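Wurnau river meadows to be left wet after charity buys last of the farmland

24 Aug 2021

A stretch of low-lying meadow beside the river Wurnau will be allowed to flood again each winter, after the conservation charity Jendero completed its purchase of the final 325 acres from the family that had farmed them since before the war.

The sale brings to an end nine years of patient (and by all accounts very friendly) conversation over kitchen tables up and down the valley. Old drainage ditches will be blocked, two pumps switched off for good, and the cattle brought in only from late summer, once the curlews and lapwings have finished raising their chicks.

"I've walked these fields in every sort of weather and I still get a lump in my throat when the curlews come back," said Mairéad Egan, who has led the project for Jendero from the start. "My mother used to talk about hearing them from the back step, and I'd so love the children in the village to be able to say the same."
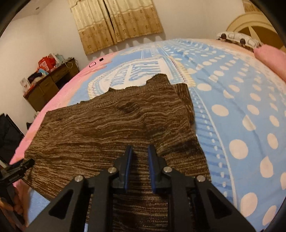
The charity raised most of the money through an appeal launched in May, which drew gifts from 2538 people, many of them living nowhere near the river but with a grandparent or a childhood holiday that tied them to it. The rest came as a loan from the Bakos land trust, to be paid back over the coming years out of grazing rents and hay sales.

Not everyone downstream has been easy in their minds about it. Householders in Modent, where the water came up to the doorsteps two winters ago, asked for promises that blocking the ditches would not make matters worse, and there were one or two lively evenings in the village hall before the plans were agreed. Chie Imai, the hydrologist who drew up the scheme, said the meadows should hold water back when the river is high and let it go slowly afterwards. Gauges at the bridge will be read through the winter, and the figures pinned up in the post office for anyone who cares to look.

Work on the ditches starts next month. Jendero also hopes to plant 3000 willows and alders along the northern bank, and the riverside footpath will stay open throughout, although walkers are asked to bring decent boots and keep dogs on a lead.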